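Activity Room Diary
Entry for the second week of June, Plita House, upper floor

The room was opened at 8:15 in the morning and the lights were switched on before the first group arrived. The carpet had been vacuumed the previous evening. The white table was wiped with a damp cloth and dried with a paper towel, and the small orange bowl was placed at its middle with one white ball in it.
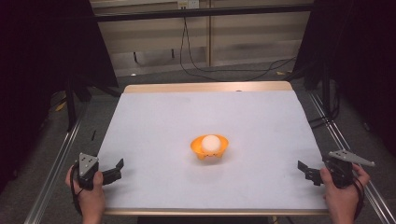 The bowl has now been in regular use since the spring and remains the preferred one for the table. It replaced the tall plastic cup, which tipped whenever the table was bumped and which has been moved to the storage closet with the other retired items. The scalloped rim gives the bowl a somewhat decorative look that was not to everyone's taste when it was brought in. Hazel Delacroix has withdrawn her earlier objection and asks that this be noted.

The white balls were checked before use. The box supplied by Nordin held 80 on delivery, and the full number was found in the morning check. Two were set aside with small dents. They are to be kept in the side drawer and not returned to the box. A replacement order is not needed at present. The price list from Rokham shows a box of 99 at a lower cost, but the diameter is not stated, and a ball that is too large will not settle into the bowl. Juniper Mahmoud will write to them and ask for the measurement before any money is spent.

The morning was given over to table work. The ball sits low in the bowl, with only its top above the rim, and those who are new to the room tend to reach for it too quickly and push the bowl along the table. It was agreed that the bowl should be returned to the middle after each turn. A small pencil mark was proposed for this purpose and declined, as the table surface is difficult to clean once marked. A removable paper dot may be tried next week. If it leaves any residue it is to be taken up at once and the matter closed.

The light wooden edging of the table was inspected at the request of the building office, which had received a report of a splinter. No splinter was found. The edging was rubbed lightly with fine paper along the front, where hands and sleeves rest most often, and wiped down. The report has been answered in writing and a copy placed in the folder.

Lunch was taken from 12:30. Food and drinks stayed outside the room, in keeping with the rule adopted last winter after the coffee stain near the door. The stain remains visible in strong light. A quotation for cleaning the whole carpet has been received in the amount of 800, and it will be considered with the other summer expenses. Ms. Delacroix is of the view that the money would be better spent on blinds. Her view is recorded without a decision.

In the afternoon the room grew warm. The window was opened at 2 o'clock and closed again half an hour later on account of noise from the street. The low sun reaches the table late in the day at this season and makes a white ball on a white surface hard to see when it rolls free. The orange bowl is easily found in any light. A colored ball was discussed once more, and Ms. Mahmoud has offered to bring two from home for comparison.

One ball rolled under the radiator shortly before closing and was retrieved with a ruler. It was washed and returned to the box. The ruler belongs to the front desk and has been given back.

The catalog from Prato arrived with the afternoon mail. It contains a page of shallow bowls in several colors, including one close to the present orange. As the bowl now in use is the only one of its kind in the room, the purchase of a spare appears reasonable. The page has been marked and the catalog left on the shelf for those who wish to look at it. Comments should be written on the slip inside the cover and signed.

At closing, the bowl was rinsed, dried and put on the shelf with the ball box beside it. The table was wiped a second time. The window was locked, the lights were turned off, and the key was handed in at the front desk at 5:40.

Carried forward to the next entry: the reply from Rokham, the paper dot, the two colored balls, and the carpet quotation.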